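Prakside Bread Handling: README
updated 7/6/22
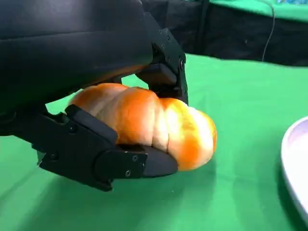
Wrist view, twisted roll between the two fingers, plate off to the right.

Hi! I put this set together while we were getting the arm going at the Prakside bakery counter, and I'd rather share it messy than sit on it. You get 181 episodes of picking up a roll and setting it on a plate, 60 of them run by the counter staff themselves (they got good at it fast, way faster than me).

Files are sorted by shift, then by roll type. Episodes from the Flurkport shop are in their own folder, and 47 of those still need labels. Sorry, working on it!

What changed at work: plating used to eat up the first hour of the morning. Now one person watches the arm and does the coffee orders, and the schedule got redone in June to match. No hours were cut at Prakside. People do complain that watching is duller than plating, and I think they have a point, so we rotate every 2 hours.

Known problems: grip force isn't logged for the older Honkanen runs. Soft rolls get squeezed more than I'd like.

Loader script is in tools/lurnska. Run it from the top folder or it won't find anything.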